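From: Rogelio Baluyot
To: Stistbridge Pen Sellers list
Date: 24 April 2018
Subject: Re: Gift sets for the fall orders

Hello Wilfredo, and hello everyone else who has been following along,

I meant to answer this over the weekend and then my sister came by with the kids, so please forgive me. Let me put your question back in for the people who only get the digest:

> Wilfredo Aquino wrote:
>
> We have a school supply customer who wants 71 boxed sets in September, one ballpoint and one rollerball in each, with the school name on the clip side of the barrel. I was going to use the Zilitz metal pens but the minimum for engraving went up. Has anybody here tried the Sistard ones? And does the print on the Bite plastic pens hold up, or does it rub off in a pocket? I'd hate to send out something that looks tired by Christmas.

Well, I have sold both, so I'll tell you what I know, and others can set me straight where they've had different luck.

The Sistard metal pens are a nice weight and the engraving comes out crisp, especially on the darker barrels. My only grumble is the refill. It's a touch shorter than the usual one, so if your customer buys refills at the corner store they will rattle. I put 2 spare refills in every box now and I've stopped getting phone calls (my wife says she misses the phone calls, but she didn't have to answer them!). On a small order like yours they'll ask you for the full setup charge, but do ask them to waive it if you think the school will come back next year. They did it for me, and I'm nobody special.

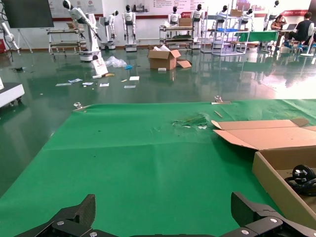 Packing is where I'd spend a little more thought, and I say that as a man who once sent out a whole order with the lids upside down. The gift box wants to be snug, and then the carton around it wants some room, or the corners get crushed. I like a plain brown carton with good long flaps, like the open one on the green cloth with the headset in it, so that you can fold everything over and tape it once. Slip a sheet of tissue under the lid too, and keep the invoice out of the gift box. Schools tend to hand those straight to the retiring teacher without looking inside, bless them.

Now for the Bite pens. I ordered 4000 of them for a bank a while back, blue barrel with white print, and I carried one in my shirt pocket all summer to see what would happen. The print faded a bit near the grip, where my thumb goes, but the name was still easy to read. If you have them print higher up the barrel you should be fine. I would not use them in a boxed set, though. They're a counter pen, a good cheap one, and they look a little lost lying on satin.
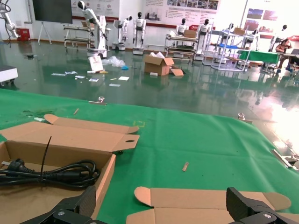
*Open carton with a coiled black cord inside, and a flattened one beside it.*

One more thing and then I'll let you all get back to work. Ask for a sample with the real school name on it before you say yes to anything. A long name looks very different on a barrel than it does on the proof sheet, and if it's over 20 letters I'd go to two lines, or drop the word "Elementary" if they'll let you. I can mail you one of my leftover Sistard pens if you want to feel the weight of it. Just send me your shop address again, as I've lost the card you gave me at the Stistbridge lunch.

Warm regards to the family,

Rogelio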